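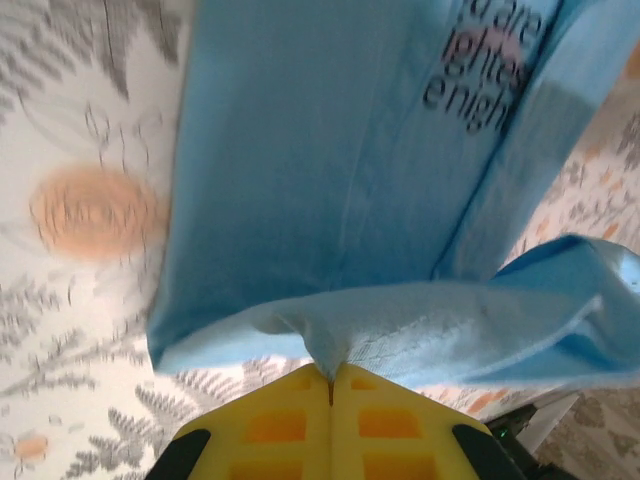
Ga-eun Hong wondered on Thursday whether we should stop teleoperating the cloth tasks altogether and go back to moving the arm by hand, and I have been turning it over ever since, so please forgive a long message.

> On Thursday, Ga-eun Hong wrote:
>
> My vote is to drop the leader arm for anything soft. I went through the Geltico folder last night, and the pauses before each grasp are so long that the policy learns to hover. When I guide the arm by hand I can feel the cloth pull, and I just go. Could we redo the blue cloth that way before Warka starts training? I can give it two evenings.
>
> Ga-eun

Dear Ga-eun, dear all,

First of all, thank you for reading through that folder! I know how dull it is to watch other people hesitate, and a good part of that hesitating was mine.

You are right about the pauses. I timed them in the last session, and the worst one was 9 seconds, with me squinting at the wrist view and trying to decide if I had one layer between the fingers or two. With the light blue cloth I go for the lower flap, where it bunches up into a ridge, and pinch it down into a point between the yellow fingers. Through the leader arm I get no feel for that at all, only the picture.

But (you knew there was a but) when we guide by hand, our own hands and sleeves end up in the overhead view, and sometimes in the wrist view as well. Gachanja tried it with towels in June and had to throw out 20 episodes for exactly that. We could record the joint path by hand and play it back for the cameras, which is fine for a box or a cup, but cloth never lies the same way twice and the playback closes on air half the time.

So here is my suggestion, and do push back. We keep the leader arm, but each of us practices the grasp by hand a few times first, with recording off, until it feels like something we know. Then we record. I tried this on my own and my pauses got a good deal shorter, though I'd like to see whether it works for somebody less stubborn. We can also trim the hovering from the old episodes. The Fliria viewer marks any stretch where the gripper sits still, and it flagged 81 of them, so that's one evening with a pot of tea.

One small thing while I remember: please keep the floral cloth underneath as it is for the new episodes. I'd like to change only the one thing.

Would you still give me one of your two evenings, Ga-eun? I'll bring dinner.

Warmly,
Sun-ja Ki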